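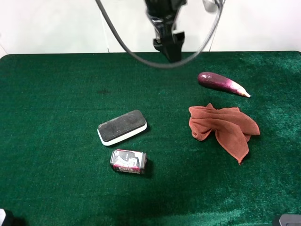
Small purple eggplant on green felt

Why are my eggplants staying so small?

Posted by plodby_gardener on May 5, 2024

Hi everyone! I'm completely hooked on growing eggplant in pots and this is my second go at it. I started the seeds indoors in January (way too early, I know, I couldn't wait) and moved them out to a sheltered patio a while back. The plants look great, lots of big leaves and tons of flowers, but the fruit stops growing when it's still little. It gets dark and shiny and then just sits there for weeks. The variety was sold to me as Erkov, and the packet said "full size," whatever that means. The pots are 2 gallons each. I feed with tomato food whenever I remember. Should I pick them now or wait? I really want to make a decent baba ganoush out of these!

4 replies hidden, showing best 3

Sokard
Two gallons is your problem! I made exactly the same mistake my first year. Eggplants have hungry, greedy roots and they want at least five gallons apiece. Move them up now while the season is young and water them in well, and they'll sulk for a few days and then take off. Also pinch off some of those flowers. I leave four or five fruits on a plant and the difference is amazing, you get proper big ones you can slice for the grill.
As for picking, go by the shine and not the size. Press the skin with your thumb. If it springs back slowly, it's ready. Once the skin goes dull the seeds turn brown and bitter, so please don't wait for it to swell up. Cut the stem with pruners, don't yank!

BravoBeans
just eat them small, they taste better anyway. halve, salt, hot pan, done

tomato_row_16
Agree with Sokard on the pots, but check your nights too. Mine won't grow at all if it's chilly after dark, even when the days are lovely. I pull the pots up against a brick wall and it helps so much. And go easy on feed that's high in nitrogen, you'll get a gorgeous bush and not much else. For baba ganoush the little ones work fine, you just need a lot more of them and they char faster, so stay by the stove. Good luck, and post again when they get going!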